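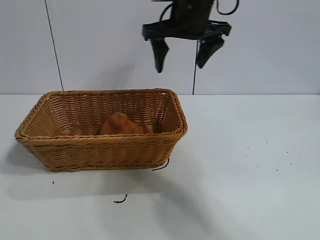
Nomvula Cele

Dastgate had its open day on Tuesday and I went with Palesa Van der Merwe, who used to work one floor up from them. Parking was fine. You sign in at the front desk, they give you a sticker, and then you wait in the hallway until there are enough people to make a group. We were in a group of 13.

The first stop was a talk with slides. I'll skip most of it. The company moved over from Irkavmont and they have the whole back half of the building now, which used to be a print shop. You can still smell ink near the loading door.

The second stop was what I came for. They had an arm working over a white table with a wicker basket on it. The gripper is black and has two fingers, and it comes down from above. I expected something bigger. The woman running the station said the job that day was moving things out of the basket and onto the table, then back in again, and that the basket is harder than a plastic bin. The sides lean out and the weave gives a little if a finger brushes it. She called the program Grutetti, and Palesa asked how to spell it so I could put it here.

We stood there for eight rounds. It missed on two of them. Both times it closed on nothing, went back up, waited, and tried again. Nobody at the station touched anything. The waiting is the part that surprised me. In videos these arms never seem to stop, and this one spent a good deal of time hanging over the table before it made up its mind. A boy near the front asked if it was thinking, and she said it was picking where to grab.

I asked what happens if the basket gets bumped. She slid it a few inches toward the back of the table and started the next round, and it managed. They log every try. The count on the sheet by the door was 2552 when we came in.

Third stop was the Nkosi room, which is storage and a workbench, and we were only in there a few minutes. Then coffee. The coffee was good and the cookies were store-bought.

The whole visit ran a little under two hours. They're doing another one in November and you have to sign up ahead. Wear flat shoes, there's a lot of standing on concrete. Palesa wants to go again and bring her nephew, and I said I'd drive.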